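Projects > Household Studies > Food Storage

Filed under: Student Work, Home Management, Spring Term

Where the Frozen Food Goes: Reorganizing a Shared Freezer at Piltside House

1. Background

Piltside House is a shared student residence with one kitchen on the ground floor. The kitchen has one full-size refrigerator, used by everyone who lives there. Our group chose the freezer as the subject of our home management project after residents complained that food was getting lost in it. Bags were pushed to the back and forgotten, and people bought things they already had.

The project had two aims. The first was to find out how the freezer was being used. The second was to set up an arrangement that residents would keep to after we were finished. The course allowed 17 days for the practical work and one week for writing up.

2. What we asked

We gave a short paper survey to the residents in October. It asked what they kept frozen, how often they cooked from frozen, and what annoyed them about the current setup. Most answers mentioned bread, frozen vegetables and leftovers in tubs. The most common complaint was unlabeled leftovers. The second was that the drawers were so full they caught on the way out.

One resident wrote that she had stopped using the freezer completely and kept her food at a friend's place. We had not expected that, and it made us think more about fairness than about tidiness.

3. Planning the layout

We looked at two ways of dividing the space. In the first, each resident would get a marked section. In the second, the drawers would be divided by type of food, with names written on the bags. We tried both on paper using the survey answers.

The personal sections looked fair but wasted space, as some residents keep almost nothing frozen and others cook in batches. We chose the division by food type. Bread and vegetables would go in the upper drawer, and cooked meals and meat in the lower one. Meat would have to be in a sealed bag or tub.

For labels we used a roll of Degefa freezer tape and a marker kept on a string beside the refrigerator. The tape peeled off plastic tubs cleanly. It did not stick well to paper packaging, so for those we wrote on the package itself.

4. Clearing out

Residents were told four days ahead. Anything with a name on it was moved to the chest freezer at Nolivdale, the residence next door. Anything without a name was set out on the counter until 6 p.m. and then thrown away if it was not claimed. The pile was larger than we had hoped — mostly bread ends and half-used bags of peas.

Once the food was out we worked on the drawers and the inside of the door. The drawers are clear plastic with ridged floors, and crumbs collect between the ridges. We used warm water with baking soda and a soft brush, then dried everything with towels. 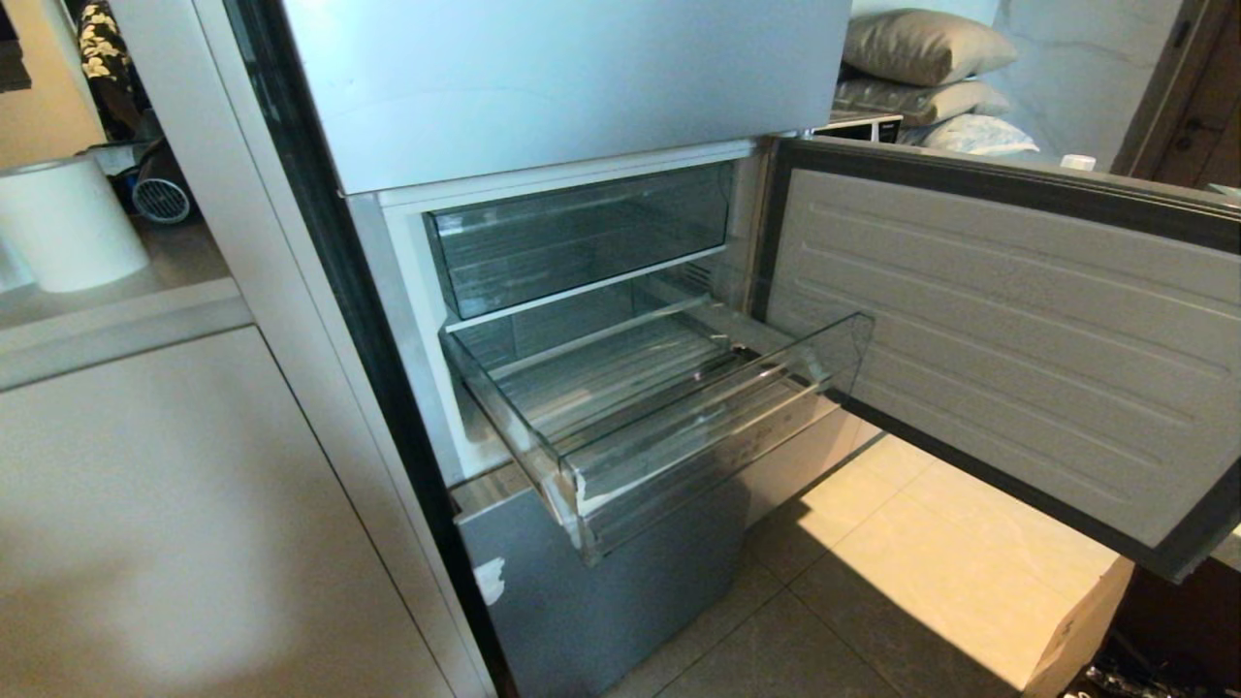

5. Putting the food back

The named food came back from Nolivdale in two cooler bags. We sorted it on the counter first, which was slower than loading it directly but meant the freezer door stayed shut most of the time. Flat bags were stood on edge like files so that the writing could be read from the top. Tubs went at the back of the lower drawer.

A list of the contents was taped up at eye level. Residents cross items off when they use them. The list format was borrowed from Stestia, another house that had tried something similar, but we made the lines wider.

6. Results and problems

By the last day of the practical work, the drawers could still be pulled out without catching. The bread and vegetables had stayed where they belonged. The cooked meals were less orderly, and a few tubs had no date on them.

The list was the weakest part. People added items when they put them in but often forgot to cross them off. A whiteboard might work better — it would at least be easier to correct. We would also ask about portion sizes in the survey next time, as large tubs took up more of the lower drawer than we had planned for.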